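Chapter 3
Why Letters Sit Where They Do

Try writing your name with your eyes shut. Easy! Now try saying the alphabet backwards at the same speed. Your hand knows things that your tongue has never had to learn, and this chapter is all about that sort of knowledge: how writing systems get into our fingers, and why they are so hard to shift once they are there.

We begin in the port town of Kirport, where the printer Natanael Teixeira kept his metal type in shallow wooden cases. Each case had up to 50 compartments, and the letters he used most lay closest to his hand. His apprentices spent their first February learning the case by touch, and a good one could set a line without looking down. When Teixeira moved to Macedo he found the cases there laid out differently, and his speed fell by half. He was furious (his letters home are wonderful on this point).

Typists know the feeling well. Moving to a new layout can slow even a quick writer for weeks.

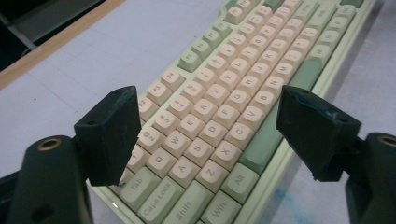
Figure 3.1 A compact keyboard with cream letter keys and a sage green space bar.

As you read, keep two questions in mind. Who decides where a letter goes? And who has to live with the decision?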